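# How do I fold fleece cloths so they stay flat and square? Slippery star cover, hole in the middle

**linty_by_the_window** | Helent Help, Home & Laundry | posted Wednesday, April 30, 2025 | 967 views

Quick one, typing this between loads.

I have a stack of thin fleece cloths, off-white to beige depending which wash they came out of. 11 of them. Use them for everything, drying dishes, wiping down, wrapping the good platter. They need to go in a shallow drawer folded in fours, edges lined up. Should be easy. Is not.

Problem one is the surface. I fold on the gray star cover by the window, it's the only big flat area I've got. Diamonds and little stars all over it. The cloth slides when I pull a corner across. So corner one goes where I want and corner two wanders off. If I press harder the whole thing bunches up in the middle.

Problem two is the round opening with the metal rim. There's a raised stitched ring around it and if the cloth lands anywhere near, the fold goes over the ridge and comes out with a bump. I've been working to the right of it, which gives me less room than you'd think.

Problem three is light. Window's straight ahead with the green frames and on a bright morning there's a shiny patch on the gray so I can't see if the edges match. Off-white on glare. Great.

What I tried so far:

- fold in half long way first, then short way. Edges drift
- short way first. Same but worse
- ironing. They're fleece. Do not.
- rolling instead of folding. Drawer is too shallow, won't close
- dampening my hands a bit. Works for one cloth then I'm annoyed

Don't want to buy a whole folding table. Don't want a folding board either unless somebody swears by it. Just want the cloths square and flat and to stop redoing each one three times.

Also does the order matter, as in do you smooth first and then fold or smooth as you go? I do it as I go and I think thats half the trouble.

Folded piece next to the opening:
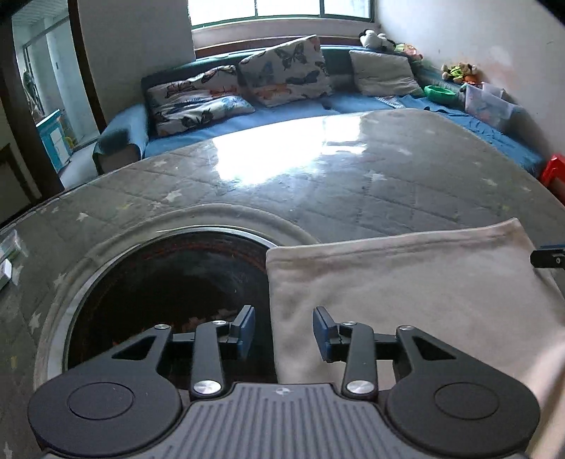 ## mopbucket_sue

Get a towel. Put the towel down. Fold on the towel. Done.

Ok longer. Your cloth isn't the problem, the stuff under it is. Anything smooth under fleece and it skates. A regular bath towel, the rougher the better, old is fine, grips the back of the cloth so when you bring the top layer over, the bottom layer stays put. I do all my microfiber on a towel on top of the dryer, same deal.

If the towel slides too then you need something rubbery under that. Shelf liner, the bumpy kind. I've got a Gritilon mat that was meant for a tool drawer, works fine, was cheap. Any grippy liner will do it.

Cover the ring with the towel while you're at it, doubled over. Might still feel the ridge. Might not. Try it.

Smooth first. Always.

## thaweesak_corner_laundry

I work the folding counter at Thaweesak, the wash and fold place, so I do a lot of these. Not fleece specifically but bar cloths and napkins and baby blankets. Here's how we teach it, in a hurry because I'm on break.

**Before you fold anything**

Shake the cloth out. Hard, two snaps, holding it by two corners on the same edge. Most of the bunching people blame on folding is in there from the dryer already. Pull the stack out of the dryer while it's still a little warm, lay them all out flat on top of each other, and leave them while you do something else. The pile presses itself. By the time you come back the bottom ones are nearly flat with no work.

**Then**

1. Lay it out with the longest edge closest to you. If it's a square pick any edge. Check for a stretched side (fleece nearly always has one) and put that side facing away from you.
2. Smooth from the center out. Flat hand, not fingertips. Fingertips make ripples. Go left, go right, then up. Don't go back toward the center ever.
3. Pick up the two far corners. Both, same time, thumbs on top. One corner at a time is why yours wander, the second one has to drag the whole edge across.
4. Bring them down toward you and stop short. Line up with the near corners in the air, about a hand's width up, then lower. If you drag it along the surface it takes the bottom layer with it.
5. One hand flat on the fold, other hand holds the near edges. Press the fold. Don't slide, press.
6. Second fold goes side to side. Left hand stays down in the middle like a ruler, right hand picks up both right corners (that's four layers of corner now, pinch them properly) and carries them over your left hand. Slide the hand out after.
7. Turn the whole thing so the folded edge faces the front of the drawer. Ragged edges go to the back. Nobody sees em.

That last one is half of why our stacks look neat lol. The back edges are a mess.

**About the ridge.** Just don't fold over it. Move over far enough that the full open cloth clears it, not only the folded one. People measure the space for the finished size and forget it starts out four times bigger.

**About the light.** Turn yourself sideways to the window. Low light from the side shows every wrinkle as a shadow. Facing it gives you the glare.

**About drawers.** If fours is too thick for a shallow drawer do thirds then half, it comes out longer and thinner. File them standing up if the height allows. If not, two short stacks beat one tall one that slumps every time the drawer opens.

Skip softener on fleece by the way. It coats it and they get slicker, and then they don't dry dishes either.

## linty_by_the_window (follow-up)

Ok thank you both, trying it now with a pile of clean ones.

So far:

- snap thing is good. Louder than I expected
- picking up both far corners together, yes, big diffrence. Why did I never
- the towel helps but mine is small so the cloth hangs off the sides and the sides slide. Need the bigger towel, which is in the wash. Obviously
- turned sideways to the window. Neck is happier too

Still stuck on one thing. When I put a cloth down it doesn't land flat, it lands in a heap with a fold standing up at one corner and long creases running down from it, and I spend forever chasing those out. Center out with a flat hand moves them to the edge and then the edge goes wavy. Beige one, before any smoothing:
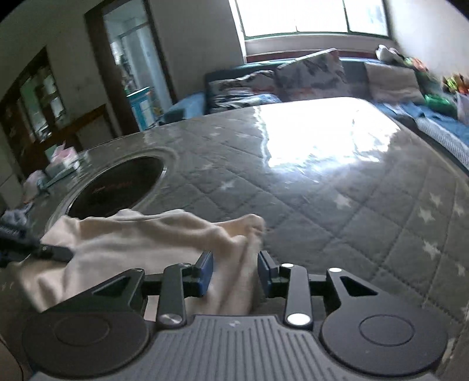 ### thaweesak_corner_laundry replied

Ah ok. That one's dropped, yes? Dropping it in a heap and then trying to spread it from the top is the hard way. Don't chase those creases with your palm, you're only moving the extra fabric around.

Do this instead:

- find two corners next to each other. Not opposite. If there's a bit sticking up, start there, follow the hem along with your fingers till you hit the next corner
- lift both so the cloth hangs. Let it hang a second, gravity takes out most of it
- lay the bottom edge down first, far away from you, and walk the rest back toward yourself as you lower it. Like putting a sheet on a bed
- keep light tension between your two hands the whole way down

Now smooth, and there will be hardly anything to smooth.

If you don't want to lift it off, tug opposite corners a little at the same time. Small tugs. Long creases come out when you pull across them, so if they run toward you, pull left and right. Pulling along the crease makes it deeper.

Wavy edge means stretched hem, which is a wash thing. Pinch it, pat it back in toward the middle of the cloth a little bit, it'll behave. Or put the wavy side on the inside of the first fold and forget about it.

### mopbucket_sue replied

Bigger towel. Told you

## drawerful_834

Different opinion, take it or leave it. Why fold them at all.

I had the same kind of drawer. Laid the cloths in flat, open, one on top of the other, cut down to drawer size. Yes I cut them. Fleece doesn't fray so no hemming. Took a pair of good scissors and a piece of cardboard as a template. Now I lift the top one off and that's it. Washed ones go in the bottom.

Obviously no good if you wrap platters with them, the cut ones would be too small. Didn't see that part till I'd typed this. Keep a couple big ones for that and cut the rest?

If you won't cut: cardboard again. Piece the size of the finished fold, lay it in the middle of the cloth, fold the sides in over it, fold the ends in over it, slip the card out. Cereal box works. It's basically a folding board but it's a cereal box. Every one comes out the same size, even the stretched ones.

There's a starch-type spray called Trullden somebody recommended me for limp fabric, I tried it on a fleece and it went crunchy and then you can't dry a glass with it. So no.

### linty_by_the_window replied

Not cutting them! But the cereal box, ok, that's clever, doing that for the stretchy ones. Rest of them the corner way with lay-the-far-edge-first.

Did four just now, three are square. Fourth one I folded over the ridge because I wasn't looking. Marking thaweesak's as accepted, towel gets an honorable mention. Switching loads, bye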